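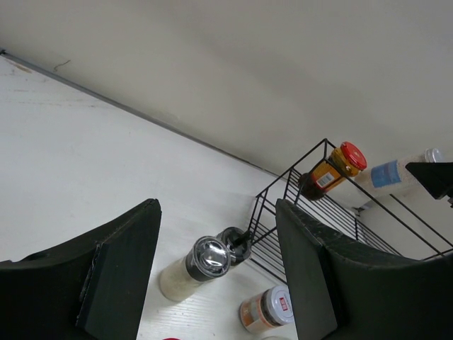
Paweena Luangrath tells her students that a television schedule is a set of bets placed months ahead, and that most of them are placed against one other channel. She said it first in a planning meeting at Pitstead, and the point runs through this chapter.

Chapter 8
Scheduling Live Wrestling

A live wrestling show can be sold to a channel as a drama or as a sport. The choice affects the start time, the ad breaks and what happens when a match runs long. A drama has to end on the hour. A sport is usually allowed to run over, and the program after it is chosen with that in mind.

This chapter follows two companies, Hemmin and Plarnberg, through one season. Hemmin ran a two-hour weekly show in front of 1,000 people and sold it to a cable channel. Plarnberg taped its matches in blocks and let the channel cut them to length. Both shows went out on the same night from October on, and both companies changed their plans before spring.

8.1 The overrun

Hemmin's contract set the broadcast at 120 minutes. The channel, Pingate, held a slot of 130 minutes and filled any time left over with clips. In practice the main event nearly always used the extra ten minutes. Viewers who recorded the show by the listed time missed the finish, and Pingate changed the listing after the first month.

Plarnberg had no overrun. Its matches were finished weeks before they aired, so results were often known to fans by then. The company tried asking ticket holders to keep quiet, with little effect.

Before reading on, look up the listed and actual end times of a live event on a channel you receive. You will need both for the exercise in section 8.3.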